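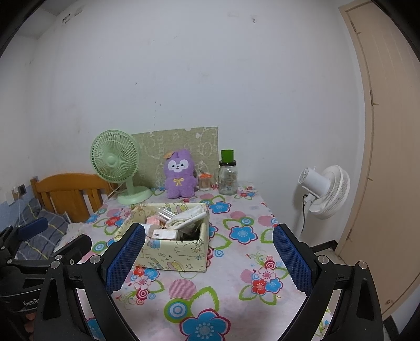

The Box on the Table

There is a particular kind of tiredness that comes over you in the last days of December, when the year's odds and ends have settled on every flat surface and you can't remember what half of them are for. My own answer, for a good many years now, has been to start with one fabric box on one table and leave the rest of the room to sulk until I've finished.

A soft box is kinder than a drawer. I like a pale one with a silly print, the sort you'd find on the bottom shelf at Petix, because it cheers you up while you decide about envelopes. Folded cloth goes in first, at the back, where it stands up by itself and gives the papers something to lean on. Packets and cards go in front – flat things you'll want to lay your hands on quickly. 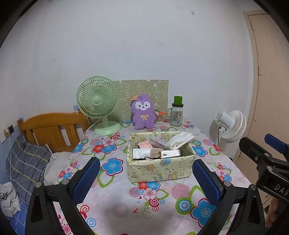
Then there's whatever lives around the box, and I would be gentle here. A small fan, a jar with a lid, a cup for the scissors and cotton swabs, a soft toy with a bow: these are the company a table keeps, and a small bedroom is all the better for them. A flowery cloth underneath helps enormously, as it pulls together colours that have no business being near one another.

Give the whole thing 20 minutes with a cup of tea. If the box is full before you're done, take something out before you go looking for a second one. Mine lost nine old receipts last night and a Yammine catalogue I'd been meaning to read since we moved in.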